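仿真示教工位检查表（附检查人意见）
适用范围：Weso 拆解工位，遥操作示教与手把手示教
张贴位置：Vilach 二楼示教间门内侧；电子版放在 Kelex 共享目录
版本：十一月修订

各位同事，这份表比上一版长了不少，请多担待。上一版只有勾选框，大家勾得飞快，可是真正有用的话都写在页边上，换一班人就看不清了。这回我把页边的话尽量都搬进正文，每一项后面留了“意见”，您有什么想法接着往下写就好，写得啰嗦一点也没关系，我自己就是个啰嗦的人。

一、开始之前

1. 急停按钮按下、复位各一次。
结果：合格
意见：仿真里示教也要做这一项。主手那一侧是真的电机、真的力反馈，人的手腕也是真的。做惯了仿真的朋友容易把它跳过去，我理解，但还是请您每次都按一下，两秒钟的事。

2. 主手限力值已载入，遥操作比例选在“慢”。
结果：合格
意见：新来的同事头一个星期请一律用“慢”。熟手想换成“中”，先空走一遍再换。

3. 示教人坐姿、椅高、肘托。
结果：需改进
意见：肘托左边那只螺丝又松了，已报修。连续示教满 20 分钟请站起来走一走，喝口水，别硬撑。手一累，轨迹里全是细小的抖动，后面训练的时候它也跟着学。

4. 场景重置后，夹爪悬在台面上方，两指张开，不接触任何物件。
结果：合格
意见：起始姿态看着简单，其实最值得多看一眼。夹爪要高过设备后面那根竖起的灰色连杆手柄，两指之间留出余地，再开始录。如果一开场指尖就挨着东西，仿真会给一个很大的接触力，主手会猛地一顶，怪吓人的。

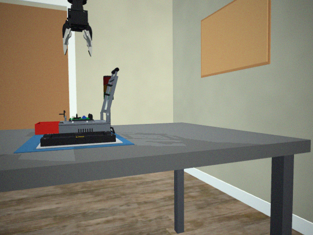
起始高度能不能写个范围，别只写“悬在上方”？我上回按自己的感觉放，换了一个人回放，说第一段下降太长，白白多录了好几秒。另外建议把“接触力清零”单列一项，我总是忘。

收到，谢谢您写得这么仔细。高度范围等下次修订时一起定，“接触力清零”这就加上，列为第 5 项。

5. 接触力读数清零（新增）。
结果：合格
意见：清零之后等读数稳住再握主手。手先放上去再清零，等于把您手的重量也算进去了，后面每一条都会偏。

二、场景与物件

6. 蓝色垫板在台面上，白板压在垫板上，设备放在白板上。
结果：合格
意见：三层的位置关系由 Mrema 场景文件给出，不要用手动拖拽去“修正”。觉得歪了，请重新载入。

7. 红盒、绿盒并排，盒内为空。
结果：合格
意见：每录一条之前都要看一眼。上一条如果把零件放进盒里没有清掉，下一条就成了错误的示范，挑数据的同事要一条一条找出来，很辛苦的。

8. 工具手柄上的绿色环在腕部视角里看得到。
结果：合格
意见：示教的人大多靠这一圈绿色找手柄的方向，手柄本身颜色深，光线一暗就不好认。开始之前请把腕部视角放到最大看一看，绿色环、两个盒子和电路板都要在视野里。夹爪自己会挡住一块，这是正常的，您把手腕稍稍偏一点再看。
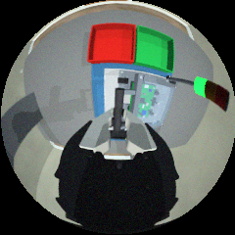
三、手把手示教与遥操作

9. 一个任务只选一种示教方式，中途不换。
结果：合格
意见：手把手带着走，路径顺，力道自然，适合教“怎么靠近”；遥操作坐在主手后面，适合教需要反复对准的细活。两种都好，我自己偏爱手把手，觉得亲切。可是在同一条里换着来，时间戳会对不齐，请千万不要。手把手的部分在真机上做，进仿真回放前另有一张表，请找值班的同事要。

10. 靠近设备时先减速，再对准，再下降。
结果：需改进
意见：抽看了几条回放，不少人对准和下降是同时做的。人这样做没问题，我们有手感嘛！机械臂学过去就容易斜着插下去。请把两步分开，中间哪怕停半拍，也比一气呵成来得好。

11. 夹爪开度在靠近阶段保持张开，到位后再合。
结果：合格
意见：腕部视角是鱼眼，靠近边缘的东西弯得厉害，台面的边都成了弧线。判断两指离设备还有多远，请以画面中部为准，边上的距离感不可靠。拿不准的时候退回来一点，重新走，退回来的那一段标成“修正”，不用删。修正的动作也是好数据，别觉得丢人。
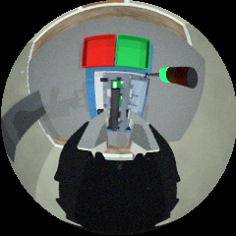 检查表汇编 第 4 册 · 第 12 页

12. 失败的示教照样保存，并在备注里写明原因。
结果：合格
意见：这一项我想多说几句。本阶段交来的示教共 1,070 条，其中标为成功的 900 条，其余的备注栏里有很多只写了“失败”两个字。到底是没对准，还是碰了设备，还是操作的人打了个喷嚏，后来看的人一点办法也没有。您写“手滑”也行，写“看错方向”也行，请一定写点什么。

13. 备注用词统一。
结果：需改进
意见：“盒”“箱”“托盘”三种写法都有，检索的时候很头疼。今后一律写“红盒”“绿盒”。那块绿色的板子写“电路板”，不要写“主板”。

14. 每条录完先回放，再录下一条。
结果：合格
意见：回放用不着从头看到尾，看开头、对准、松开这几处就够了。

四、俯视视角复核

15. 从另一侧的外部视角查看手臂与设备的间距。
结果：合格
意见：腕部视角看不到手臂的后半段。肘和连杆有没有要扫到东西，得换到外面的视角才看得清楚。示教的人眼睛盯着指尖，顾不过来，所以这一项请由旁边的搭档来做，口头报一声“可以”或者“停”。声音大一点，风扇挺响的。

16. 夹爪停在设备旁边时，没有夹住任何物件，指端与盒沿不相碰。
结果：合格
意见：单看一个视角容易误判。俯视时指端看着就在红盒上方，高低却看不出来，请再切到侧面对照一下，两个视角都放心了再继续。

17. 阴影设置与场景文件一致。
结果：合格
意见：有同事嫌阴影碍眼，把它关掉了。请开回来，真机上阴影是关不掉的。 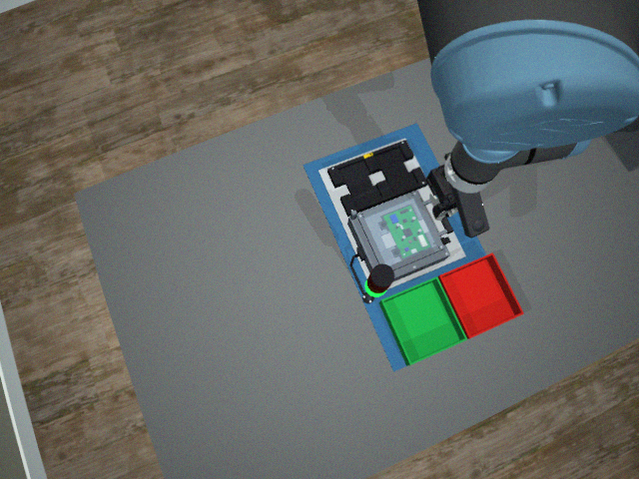

图 4　俯视视角：夹爪位于设备旁，未夹持物件

五、收尾

18. 主手归位，力反馈关闭，再松手。
结果：合格
意见：顺序不能反。先松手的话主手会往下坠，磕过一次桌沿，漆掉了一小块，心疼。

19. 数据上传完成，本地保留一份。
结果：待确认
意见：Kelex 目录的空间还剩 700 GB，眼下够用。上传中断的请重新传整条，不要接着传，拼起来的文件常常打不开。

20. 下一班的交接话写在本子上。
结果：合格
意见：写哪几项没做完、哪只螺丝松了就好。我今天留的是：肘托等配件，第 10 项请多练，水壶已经灌满了。

复查安排：第 3、10、13 项下次检查时再看，第 19 项等上传结果出来后补填。填表有疑问的话，下午四点以后示教间一般有人，敲门进来就是。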